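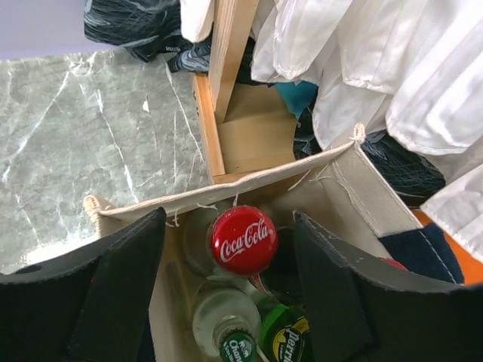

Remedios Villalobos
Diary, Friday, getting on for midnight

The bottle bag again. I've been told twice now that canvas is the sensible way to carry glass, and I remain to be convinced. Look at the threads on it. The seams are fraying and there are loose bits hanging off the strap, and this is the thing I'm meant to trust down four flights of stairs and as far as the tram stop.

Carretero swears by these bags. He says plastic ones split and boxes get soggy, and a good plain canvas will see you out. He also said that about the Zekari kettle, and the Zekari kettle lasted until Easter.

Everything went in standing up. The Coca-Cola with its red cap, the Perrier, the one with the dark green cap, and a darker one I couldn't be bothered to turn round and read. I do like a glass Coke bottle, I'll give it that. Whether it tastes any different from the tin I very much doubt. My sister claims she can tell with her eyes shut and has always refused to be tested.

The drinks are for Plellivov tomorrow. We were asked to bring "a little something", and last July a little something meant that we carried the lot and drank warm tap water because somebody had already put ours away in a cupboard. I said this at supper. I was told I hold on to things. Well, yes.

Read the Cideck leaflet while I was waiting for the washing machine. They sell dividers for carrying bottles, padded, with a lid and a shoulder strap, and the leaflet says 871 happy customers. Who rang them all up to ask? I notice it doesn't say how many unhappy ones. The price was on the back in very small print and I put the leaflet in the recycling.

My own method is a tea towel between each pair and no running. I haven't put the tea towels in yet, they're all in the wash, so the whole lot will clink like a milk float if I pick it up now. I'll do it in the morning. I've said that before as well.

Tried the knot or pinch at the end of the strap with my thumb and didn't think much of it. Carretero says it is meant to be like that. I asked him meant by whom, and he went off to look at the football.

It was almost eleven when the washing finished. Hung out the towels, two of them still with the beetroot on them in spite of the new powder. The packet says it lifts anything – it has not lifted beetroot. Must remember the bottle opener, and the cheese, and to ring about the boiler before we go.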